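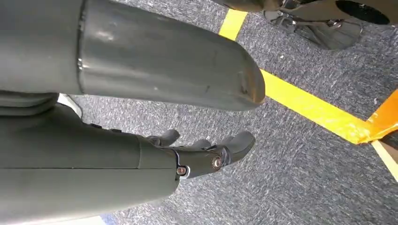 카드는 적금이 아니다

월요일 아침마다 오는 소식지가 하나 있다. 카드 게임 중고 시세를 정리해 보내 주는 곳인데, 한때는 새로 나온 게임 소개가 절반쯤 되더니 요즘은 거의 숫자뿐이다. 지난주에는 트리스틱(Tristik) 초판이 '안정적인 우상향'을 보인다고 했다. 나는 그 문장을 읽고 잠시 멍했다. 종이에 그림을 인쇄한 물건에 증권사 보고서의 말투가 붙는 게 언제부터 자연스러워졌는지 모르겠다.

트리스틱은 좋은 게임이다. 이 점은 분명히 해 두고 싶다. 규칙은 앞뒤 한 장이면 끝나고, 네 명이 하면 마지막 두 차례에서 꼭 누군가 소리를 지른다. 제작사 데테바(Deteva)는 초판을 3,000벌 찍었고 상자 안쪽에 일련번호를 넣었다. 내 것은 589번이다. 살 때는 번호가 있는 줄도 몰랐는데, 얼마 전 모임에서 누가 상자를 뒤집어 보더니 아직도 이걸로 게임을 하느냐고 물었다. 모서리가 닳으면 값이 떨어진다는 것이다. 게임을 하지 않으면 이걸로 뭘 하느냐고 되물었더니 진지한 표정으로 보관하라고 했다.

카드가 재테크 수단이라는 주장은 대개 비슷한 순서로 전개된다. 수량이 정해져 있다, 찾는 사람은 늘어난다, 그러므로 오른다. 첫 번째 전제부터 의심스럽다. 수량을 정하는 쪽은 회사다. 데테바는 같은 게임을 '수집가판'이라는 이름으로 다시 내면서 1,510벌 한정이라고 했다. 그림은 같고 상자 색이 달랐다. 또 다른 색이 나오지 말라는 법이 어디 있나. 한정이라는 말은 자연에서 캐내는 자원에 쓸 때와 인쇄소에 전화 한 통 하면 되는 물건에 쓸 때 뜻이 다르다.
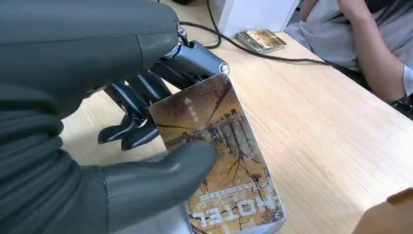 밝은색 나무 탁자 위의 두툼한 카드 한 벌

두 번째 전제도 그렇다. 찾는 사람이 늘었다는 근거로 늘 인용되는 것이 거래 게시판의 글 수인데, 파는 글과 사는 글을 구분하지 않은 숫자다. 호가와 체결가도 섞여 있다. 누군가 프루르나도(Prurnado) 미개봉품을 터무니없는 값에 올려 두면 며칠 뒤 그 값이 시세표에 '최근가'로 적힌다. 팔렸는지는 아무도 확인하지 않는다. 부동산이라면 벌써 한소리 나왔을 관행이 취미라는 이유로 넘어간다.

수집가 라이너 라트옌(Rainer Rathjen)은 자기 블로그에 이런 반론을 썼다. 가격이 붙어야 사람들이 물건을 아끼고, 아껴야 오래 남는다는 것이다. 그럴듯하다. 헌책도 값이 있으니 폐지로 가지 않은 면이 있다. 하지만 헌책방 주인은 책을 펼쳐 본다. 카드 쪽에서 벌어지는 일은 펼쳐 보는 순간 값이 깎이는 구조다. 비닐을 뜯지 않은 게임이 가장 비싸다면, 그 시장이 높이 치는 상태는 한 번도 놀아 보지 않은 상태라는 뜻이다. 그렇게 오래 남은 것이 무엇인지 나는 잘 모르겠다. 적어도 게임은 아닌 것 같다.

같은 블로그에 댓글을 단 셰르스틴 호블란(Kerstin Hovland)의 경험담이 내게는 더 설득력 있었다. 아버지가 모은 카드를 정리하려고 업자를 불렀더니 시세표의 최대 50퍼센트를 쳐 주겠다고 했단다. 그것도 상태가 가장 좋은 몇 벌에 한해서였다. 나머지는 묶음으로 가져가겠다고 했다. 그는 결국 팔지 않았고, 지금은 조카들이 그 카드로 규칙도 모르는 채 집짓기를 한다고 썼다. 밑에 안타깝다는 댓글이 줄줄이 달렸는데, 뭐가 안타까운지는 읽는 사람마다 다를 것이다.
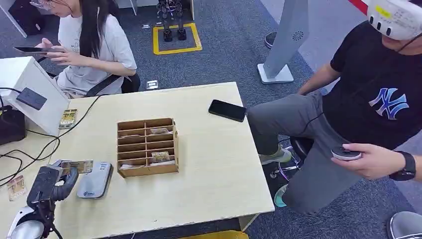
물론 돈을 번 사람이 있다는 것도 안다. 일찍 사서 알맞은 때 판 사람들이다. 그런데 그런 사람의 이야기는 멀리 퍼지고, 옷장 위에 상자 열 개를 쌓아 둔 채 보관용 아크릴 케이스까지 산 사람의 이야기는 퍼지지 않는다. 케이스 값, 택배비, 거래 수수료를 빼고 수익률을 계산한 글을 나는 아직 본 적이 없다. 그 계산을 빼놓고 '카드가 예금보다 낫다'고 말하는 것은 점심값을 빼고 가계부를 쓰는 일과 비슷하다.

더 마음에 걸리는 것은 새로 시작하는 사람들이다. 게임이 재미있다는 얘기를 듣고 찾아왔다가 가격표를 보고 돌아선다. 재판을 찍어 달라고 요청하면 기존 구매자들이 가치가 떨어진다며 항의한다. 지난 6월 데테바 게시판이 꼭 그랬다. 더 많은 사람이 같은 게임을 하게 되는 걸 막으려고 팬들이 서명을 모으는 광경이었다. 회사는 재판을 '검토 중'이라고 답했고 그 뒤로 말이 없다. 나는 재판에 찬성한다고 적었다가 초판을 가진 사람이 할 말이냐는 핀잔을 들었다.

오히려 가진 사람이 해야 할 말이라고 생각한다. 재판이 나온다고 내 상자 속 카드가 한 장이라도 줄어드는 것은 아니다. 같이 칠 사람은 늘어날지도 모른다. 시세 소식지는 이번 주에 구독을 끊었다. 해지 버튼이 꽤 깊숙한 데 숨어 있어서 찾는 데 시간이 걸렸다. 589번 상자는 귀퉁이가 터져 테이프로 붙였고, 이번 주 모임에도 들고 갈 생각이다.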